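Home | Build log | Parts | Wiki

August, shared workshop, big table
Card handover, notes for me, Maricel and Gaëtan

Slotted rack stays on the left, set diagonally, with the black tray on the right. Gripper comes in from the right. Green fingertip pads are on.

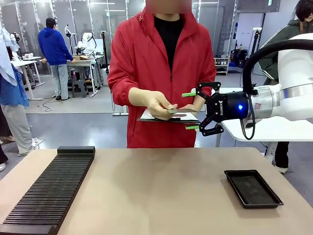
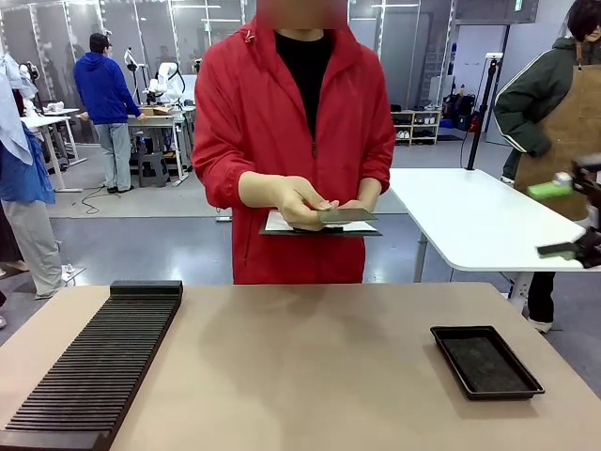 Odette wants the approach slower over the last stretch. I agree. Dropped it in the config and saved the old file as handover_755 in case we want it back.

Card pose is still the weak spot. The planner assumes the card is flat, and a person never holds it quite flat. Gaëtan's idea is to stop short, look again, then close. That costs us 2 seconds a cycle — fine for now.

Rack pitch in the model was off by one slot at the far end. Measured again from the raised block and corrected it. Annick has the calipers if anyone needs them.

To do:
- rerun the slot test with three cards, then four
- tie back the arm cable, leave slack at the wrist
- ask Hsu for a price on spare pads
- mark the tray corners on the table with tape

Maricel has the table from 4 pm.

G. Harries

Contact: Gwenllian Harries | © Kerkari Workshop | Back to top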